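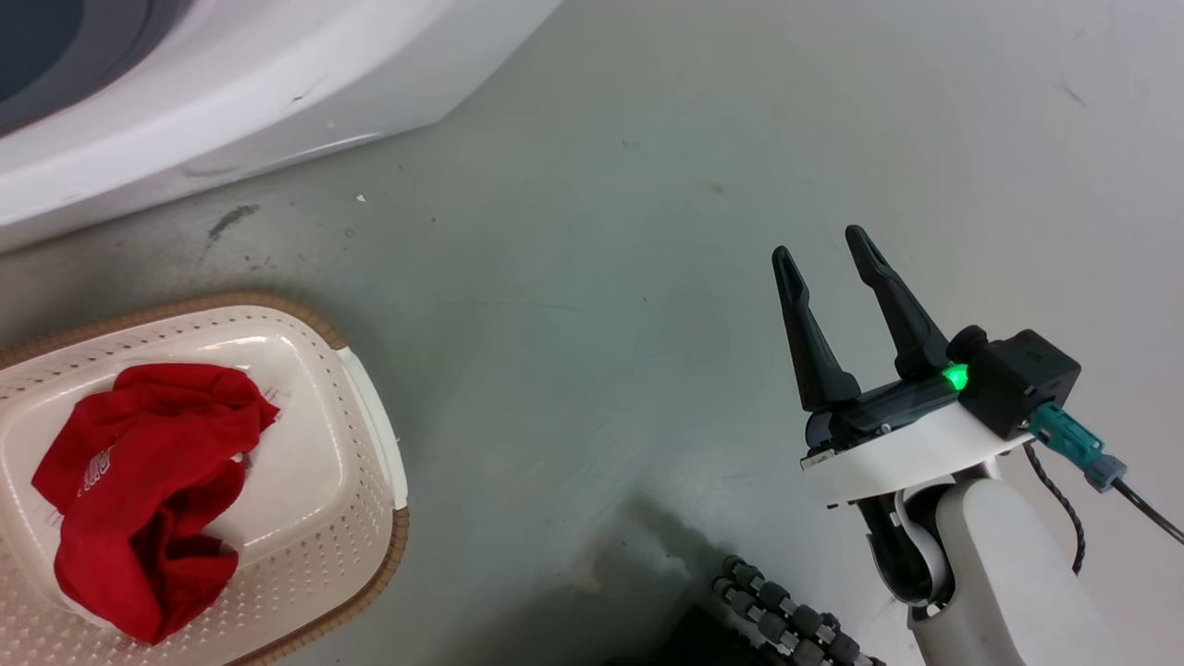

Dalwood Student Robotics Club
Minutes of the project meeting held on 14/12/2024

Present: Shazia Yousafzai (Chair), Haris Afridi, Fidel Yáñez, Venla Lindqvist (minutes)
Apologies: Hina Pirzada

1. Minutes of the previous meeting
The minutes were agreed and signed by the Chair. There were no matters arising.

2. Laundry project: progress
Haris Afridi reported on the loading task. The team has been working at floor level with the arm, the two-finger gripper, the washing machine and the perforated basket. A single red garment is being used at this stage. The log now holds 208 attempts, of which 172 were recorded as successful picks. Most of the failures were put down to the fingers closing on too little cloth.

Fidel Yáñez asked whether the garment should be laid flat before each attempt. After discussion it was agreed that it should be left crumpled, as the rules for the Rornbridge competition do not allow clothing to be arranged beforehand.

Action: HA to add a column to the log for the reason for each failure.

3. Cables
The Chair asked that the cables at the wrist be checked before every session — including the plug with the teal connector at the gripper. Members are reminded that the arm must be switched off before any plug is touched.

Action: FY to write a short checklist and fix it to the inside of the cupboard door.

4. Rornbridge competition
Entry forms are due in February. The club will enter one team of 4 members under the name Sial. Venla Lindqvist will act as team contact. It was noted that the written report carries marks of its own and that no draft has yet been started.

Action: VL to circulate headings for the report. Hina Pirzada to be asked to write the section on safety.

5. Spending
A sum of £54 was approved for spare finger pads from Grutico. A request for a second basket was put off until the next meeting.

6. Any other business
Haris Afridi asked for longer sessions in the new term. The Chair will raise this with the school office. Members were asked to sweep the floor at the end of each session and to return the key on the same day.

The date of the next meeting will be sent round by email.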